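Moving house, part whatever

Quick one as I've got the van back by teatime and half the boxes still in the hall.

So we're in. New flat, second floor, no lift, my knees have opinions. Paora Tapsell came over to help with the sofa and we got it stuck on the first landing for what felt like a whole afternoon. Took the feet off in the end. Should have done that at the start. He was very good about it.

Deposit from the old place still not back. They want to take 115 quid for "carpet wear", a carpet that was bald when I moved in, I have the photos from August to prove it. Emailed. Emailed again. Waiting. 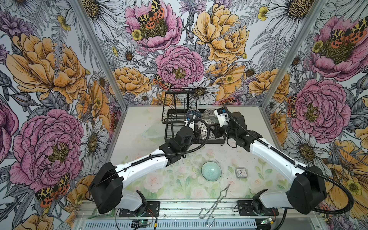
Broadband is the other saga. Plandetier said they'd switch it over on the day, then they said ten working days, then they said they'd never heard of me. 2 hours on hold across three calls. Am writing this off my phone so excuse teh spelling. If anyone's used Tilar instead let me know, they do cover this street, I checked.

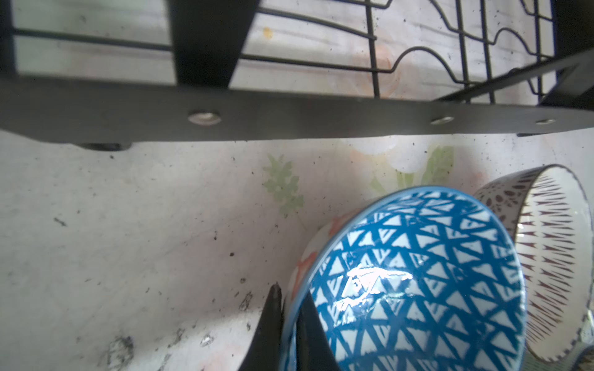
Things I'd do differently. Label the boxes on the side, not the top, because you stack them and then can't read a thing. Pack a bag with a kettle, loo roll, phone charger, one towel each. Don't pack the screwdriver. I packed the screwdriver. Took it out of box last of all, obviously, with the bed in bits until gone midnight.

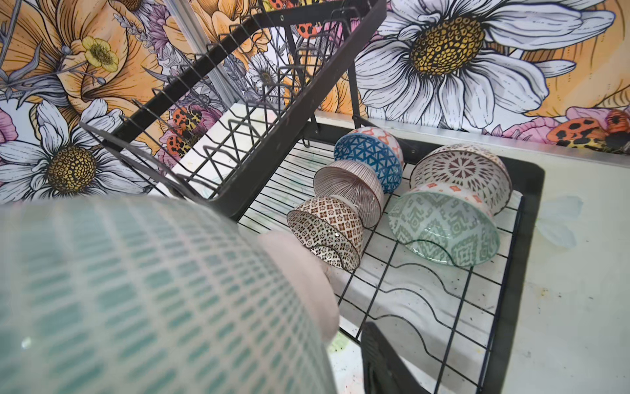 Box sizes matter more than I thought. Got the big ones from Trora as they looked better value and then couldn't lift a single one with books in. Small boxes for anything heavy, big ones for duvets and coats. Crockery wants small ones too, and even little patterned bowls like those on the rack get heavy once there's a stack of them and all that newspaper. Old jumpers work for wrapping, saves on paper. No breakages so far, but theres one box I haven't dared open.

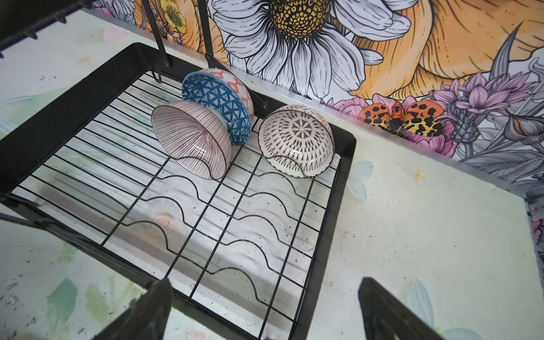
Still to do: council tax, doctors, change the address at the bank, find out which day the bins go. Met the woman downstairs, she thinks it's recycling one week and everything else the next but wouldn't swear to it.

Right, van. More when the internet's on.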